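Print this page | E-mail this page

Drosau Opens Repair Counter for Bags, Straps and Outdoor Gear

JARKBERG, 05/10/2025 - Drosau, the secondhand clothing and gear store on Vlachou Street, has opened a repair counter for items that most tailors turn away. The counter takes mesh clothing, webbing straps, buckles, zippers and padded carriers.

Customers can drop items off during store hours. Simple jobs, such as a new buckle or a restitched strap end, cost $13 and are ready in two days. Larger jobs are priced at the counter before any work starts.

"People keep these things in a closet for years over one broken clip," said Roxana Olteanu, who manages the store. "We had 383 repair requests in September, before we had a place to put a sewing machine."
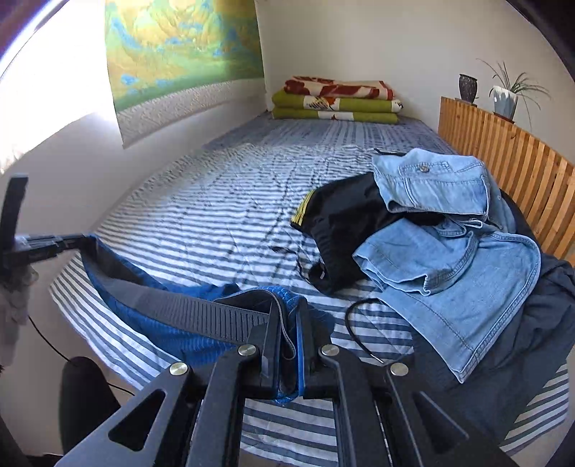

Blue mesh with a wide gray webbing strap, over a striped bed sheet.

Items should be washed and dried before they are brought in. Olteanu asks customers to lay each piece out flat at home, on a bed or a table, and go over the full length of the strap for frayed stitching. Loose parts can be handed in with the item in a small bag.

Repairs are done by Dorin Anghel and Sânziana Bălan, who both worked at the Drirkerik tent works. The store has bought 1000 yards of webbing in black, gray and navy to start.

No appointment is needed.

Media contact: Bianca Gavrilă, Drosau, Jarkberg | © 2025 Drosau | Back to top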